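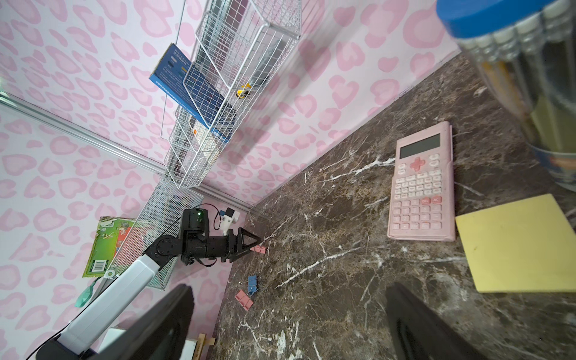 Photo: Muthoni Mussa / Rirkance

How to work out a points total from an amateur MMA judging card

By Abena Amoah

3 comments | 14 shares

This page covers the arithmetic for a three-round amateur bout scored by three judges under the ten-point must system. It applies to club and regional shows such as those held at Rernham. Title bouts over five rounds use the same method with two more rows on the card.

What you need

The three judges' slips for each round, the referee's deduction note if there is one, and a blank master card. The Kiani pattern card has a column for each judge and a separate column for fouls. Older Cullgate cards have no foul column, so write deductions in the margin and initial them.

Step 1. Check the slips

Every slip should carry the bout number, the round number, the judge's name and two scores. One of the scores must be 10 unless the referee has taken a point. Return an incomplete slip to the judge before the next round starts. Do not fill in a missing score yourself.

Step 2. Enter the round scores

Copy each slip to the master card as it arrives. Red corner goes on the left. A close round is normally 10-9, a round won by a wide margin 10-8, and a 10-7 is rare. A 10-10 is allowed, but some promotions ask the judge to confirm it verbally.

Step 3. Apply deductions

Take the point from the offending fighter's score in the round where the foul was called, on all three judges' columns. A fighter who won the round 10-9 but lost a point is entered as 9-9. If the fighter lost the round, the entry becomes 10-8.

Step 4. Add the columns

Total each judge's column separately. Do not add the three judges together. A typical card reads 29-28, 28-29, 29-28. Add once from the top and once from the bottom - the two results should match.

Step 5. Name the result

All three judges for the same fighter: unanimous decision.
Two for one fighter, one for the other: split decision.
Two for one fighter, one level: majority decision.
Two level, one for either fighter: majority draw.
One for each fighter, one level: split draw.
All three level: unanimous draw.

Step 6. Pass the card on

Sign the master card and hand it to the supervisor, who checks it against the slips. The announcer reads from the signed card only. Clip the slips behind it in round order and file them under the bout number. Rirkance keeps its cards for 100 days, and appeals have to be lodged within that period - the form is number 422 and needs the signature of the fighter or the head coach.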